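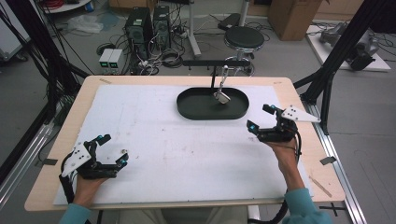 Pasar sells stands, trays and boxes for keeping jewellery in order at home. We started in Adstead seven years ago as a market stall and now sell through our own website and a number of gift shops. Most of our customers own a few necklaces they wear all the time and a good many more that live in a knot at the bottom of a drawer, and most of what we stock is meant for them. The stand people ask for most is the Dernport, with its dark oval tray, a raised rim and a thin upright at the back holding a bar across the top. We try everything out at a table before it goes on sale. The white board we lay over the wood has picked up its share of smudges and scuffs, and we wipe it down when we remember.

How we began

Kenneth Marquez ran the stall on Saturdays, selling second-hand necklaces and brooches. He hung the chains on cup hooks screwed into a length of skirting board. Customers kept asking to buy the board. After the fourth or fifth request he made a few to sell, and by the following December he was selling more boards than necklaces. Domenica Oberholzer had the pitch opposite, where she sold picture frames, and she took on the orders and the accounts. The two of them have run the business together ever since.

The first proper stand was called the Panganiban, after the street where Kenneth was lodging at the time. We made 400 of them. The base was too light, and a heavy necklace on one end could bring the whole thing over. We replaced any that were sent back and stopped selling it. A few are still in use, and we will happily send a weighted base to anyone who has one.

What we look for

A necklace stand has to let you hang up a chain and take it off again without disturbing the ones on either side. That depends mostly on the hooks. If they are too close together the chains cross, and if they are too shallow a fine chain slides off when the dressing table is knocked. We like a row of small hooks along the bar, with enough height below it for a pendant to hang clear of the tray.
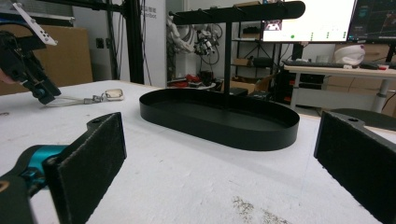 Length matters as well. A short chain is easy to place, but a long one has to be doubled over the hook or left to rest in the tray, and some people would sooner do one than the other. We test with plain silver chains, with pendants of different weights, and with a long string of glass beads that has defeated several otherwise good designs. The tray is for rings, earrings and anything you take off last thing at night. We prefer a flat one with a low rim – deep trays collect hairgrips and loose change.

Everything new is hung, unhung and moved about by several people before we place an order. Left-handed people are always included, as are people who find small clasps difficult.

Where we are

Our workroom and stockroom share a unit on the edge of Adstead. We keep over 1000 stands and boxes on the shelves in the months before Christmas and far fewer in spring. Orders received by noon are packed the same day. Spare hooks, bars and feet are kept for everything we currently sell, and most cost less than the postage.

We don't have a shop, but you can collect an order from the unit on weekday afternoons if you let us know first. There is parking at the front. Shops wanting to stock our range can order from 20 pieces upwards, in any mixture – please write to Domenica for a price list. Questions about repairs and older stands go to Kenneth.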